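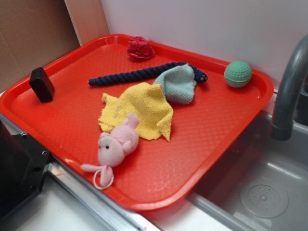
Ruairi Shearer reckons that children stop playing when the cupboard gets too full, and that most families could send half their toys away tomorrow without hearing a word about it. Cameron Purves has been listening to that theory for 11 years, across the counter of the toy lending shop the two of them run in Skoltholm, and he only agrees with some of it.

"He'd have them all playing with a stick and a bucket," Cameron told me, pouring us both a second cup of tea before I'd got near the bottom of my first. "And look, I love a stick and a bucket. But I also love a marble run that takes up the whole lounge room and drives your mother mad, and I don't see why a kid shouldn't have that for a fortnight and then give it back."

Giving it back is the whole idea, of course. Families pay a small fee each term, take home up to four toys at a time and swap them whenever they like. I had come expecting to talk about money, because the price of toys is what everyone seems to grumble about at the school gate, but Cameron kept drifting back to the swapping, and to what he sees on children's faces when they have to choose.

"The first visit is always a disaster," he said cheerfully. "They want everything, they grab the biggest box, there are tears in the car park. By the third visit they walk in like they're buying a house. They'll squat down and have a proper think. I had one little girl who borrowed the same farm set six times running, and her dad was so embarrassed, he kept saying sorry to me. Sorry for what? She wasn't finished with it!"

I asked whether parents worry about things getting lost. They do, he said, and far more than they need to. Puzzle pieces go missing every week and come home again every week, in coat pockets and lunch boxes and once in the post from Denska, where a family had moved and found a wheel at the bottom of a packing carton. A basket near the door holds the strays, and children like to dig through it while their parents sort out the borrowing card.

Cameron grew up in Clusten, the middle one of a big family, and he remembers a single toy box that was shared by the lot of them. He doesn't pretend it was lovely. "There were terrible fights," he said. "My brother buried my fire engine so I'd stop going on about it, and he couldn't remember where. I'd still like that fire engine, to be quite truthful with you. But we made up games, because the thing you wanted was always in someone else's hands, and you had to make do until your turn came round."

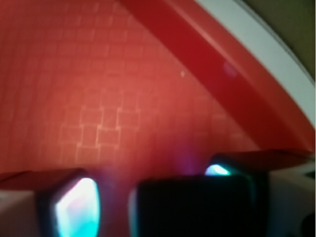
Up close, in red.

We got on to pretend cooking, which he thinks is the best play there is, and which he says grown-ups mostly spoil by asking what's for dinner in a silly voice. His advice is to sit down nearby with your own cup of tea - he does seem to run on the stuff - and wait to be served. His own grandson made him a soup last winter that took the whole afternoon, and when it finally arrived he was told it was too hot and taken away again.

"You don't have to teach them anything," he said. "People come in wanting to know what's educational. I tell them to borrow whatever makes the kid go quiet. If they're quiet for 15 minutes, something's going on in there, and it's none of your business what."

Ruairi came through from the back at this point with an armful of returned board games, and the pair of them had a short and very friendly argument about whether Nieto, the wooden building set they bought in May, ought to be split into two smaller boxes. Ruairi was for splitting. Cameron felt that a castle needs all its bits. I gather it has been going on since the set arrived, and I didn't like to take sides with the biscuits still on the table.

Before I left I asked Cameron what he would keep if the shelves had to be cleared. He thought for a good long while, got up to help a boy who couldn't reach the train track, and came back with his mind made up.

"The dress-ups," he said. "They're a pain to wash and there's always a sleeve hanging off. But I'd keep the dress-ups."

Print this story
E-mail this story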